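Magnusson Riro 5 portable sound system

Five speakers, one amp and a carry bag that will outlive all of them. The Riro 5 was built for yard dances, village fetes and the sort of wedding where an uncle insists on bringing his own dub plates. It does bass first and everything else when it gets round to it.

Power is 378 watts, which won't trouble the big sound systems but will trouble next door. Turn the low end past halfway and you'll learn which of your shelves were put up properly.
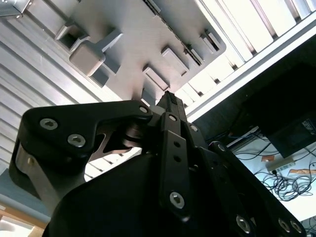
The preamp has a proper echo with its own knob, and a siren button. We did think about leaving the siren off – then we tried a Saturday without it and put it back. There are two inputs for turntables, one for a phone and one for a microphone, so the selector can talk over the best part of the tune as tradition demands.

Top volume is 116 dB. Battery life is over 138 minutes, or one long argument about whose record was first.

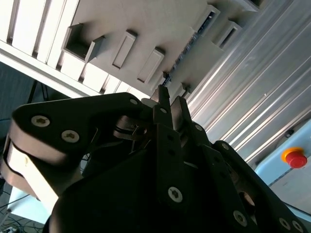

Black fingers, silver hex-socket screws.

In the box: speakers, preamp, mains lead, bag, a sheet of stickers.
Colours: Plandolov red, Filtuvden green
Records not included. Neither is taste, but we can recommend a few shops.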